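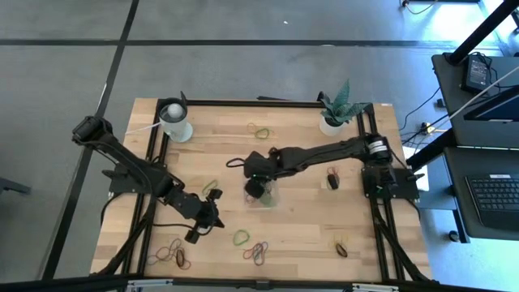 Myfanwy Price wrote to ask whether the Stiramach sinks fast enough for a lake with 15 feet of water over the shoal, or whether she should move up to a full sinking line. For 15 feet, yes, the Stiramach will do it. Cast, wait, and let the line settle before you start the retrieve. Past 20 feet you will want something heavier, and we don't make one at the moment.

Stiramach Intermediate Fly Line
Made by Rultstead
Item 567

Weights: 5, 6, 7, 8
Length: 90 feet
Color: clear olive tip, dull green running line
Loops: welded, both ends
Sink rate: 1.5 to 2 inches per second
Core: braided monofilament

The Stiramach is a slow sinking line for stillwater trout. It was made for fishing leeches, scuds and small baitfish patterns over weed beds and along drop-offs, from a pram, a float tube or an anchored boat. It gets the fly under the surface chop and keeps it there through a slow hand-twist retrieve. Most people who buy it already have a floating line and want a second one that doesn't put the fly on the bottom.

The head is 38 feet long with a short front taper. That is a little heavier up front than the old version, and it turns over a two-fly leader without much work. If you fish a single small fly on a long leader, you may find it lands harder than you like. Add three feet of tippet and slow the stroke down.

What changed this season

The old line had a light green tip. Several customers on clear lakes asked for something harder to see, so the first 15 feet are now clear with an olive tint. The running line is also slightly thicker, which makes it easier to hold with cold hands in April and May. The coating is the same as before.

The Stiramach no longer comes in a 4 weight. We sold very few of them. If you fish a 4 weight rod, the 5 will load it, but it's on the heavy side and we'd suggest you try one at the shop first.

Choosing a weight

Match the number on your rod. Fast rods in a 5 weight can take the 6 if you mostly cast short from a float tube. The 8 is there for people who fish big leeches in the wind or use the line for pike in the shallows. It's too much for most trout lakes.

Leaders

A straight nine-foot length of 8 pound fluorocarbon works fine with this line. Tapered leaders are all right too but you don't need one under the surface. For spooky fish in June, when the water is flat and the sun is high, go to 12 feet and drop to 6 pound. The Zemix leader wallet holds ten of these made up ahead of time and fits in a shirt pocket.

Reels

You'll need room for 90 feet of line plus backing. On the Mallet 5/6 reel, the 6 weight Stiramach leaves space for 100 yards of 20 pound backing. The Mallet 7/8 takes 150 yards with the 7 and 120 with the 8. Spare spools for both are in stock, and we will put the line and backing on for you at no charge if you order them together. Tell us which hand you wind with -- put it in the notes box at checkout.

Care

Stretch the line before you fish it. Monofilament cores hold a coil, more so in cold weather, and a coiled line will cost you strikes. Pull it off the reel in six-foot lengths and give each one a steady pull for a few seconds.

Wash it in lukewarm water with a drop of dish soap after every few trips, then wipe it dry. Keep it away from bug spray and sunscreen. DEET will ruin the coating and the warranty doesn't cover that. Don't leave the reel on the dash of the truck.

Comments from customers

Used the 6 weight for eight days in the Interior. Best results were over weed in ten or twelve feet with a maroon leech. The clear tip is hard to follow when you're landing a fish by yourself. -- Emmett Greenberg

Good line, but it came on the spool very tight and took two stretches to lie straight. Fine since then. -- Heather Lockyer

I would like to see a 4 weight again. -- Annick Renaud

Warranty and returns

The line is covered for one year against cracking and loop failure in normal use. Unused lines still on the shipping spool can be returned within 30 days. Once a line has been wound on a reel we can't take it back, unless there's a fault. Send a short note with the line saying what went wrong and on which part of it.

Availability

Weights 5, 6 and 7 are in stock and ship the next working day. The 8 weight is on back order until June. Orders placed before 2 p.m. go out first. If you want one held at the counter, ask for Gaëtan Bailly and give him the item number and the weight.

Also in this section

Rultstead floating line, weights 4 to 8
Mallet reels and spare spools
Zemix leader wallet
Braided backing, 20 and 30 pound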